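Okell Forum > Data collection > Fridge task: how many demos before the first training run?

guo_sim
Goal is to pick a small item off the upper glass shelf, door already open. We have 27 teleop demos in sim. Policy reaches the shelf height and stalls. Is it worth going to 1000, or is the set too narrow?

ctan
Too narrow, probably. What are you randomizing?

guo_sim
Item position and base pose. Start state for the current batch: 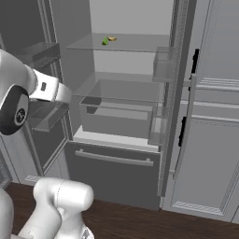
Last edited by guo_sim at 4:12 PM

Both items sit near the back center of the upper shelf. The door bins and the rest of the shelving stay empty. Wrist starts at about middle shelf height.

skurkau_r
Record more. Roughly 8 per fridge model won't cover the approach angles.

ctan
Disagree. More of the same start state buys you nothing. Vary the door angle first, then the wrist height. I'd collect 5 per condition and look at the failures.

skurkau_r
Door angle doesn't matter if the arm never goes near it.

ctan
It matters for the camera view. Ours dropped hard on half-open doors.

guo_sim
Will vary door angle tonight and post the success rates.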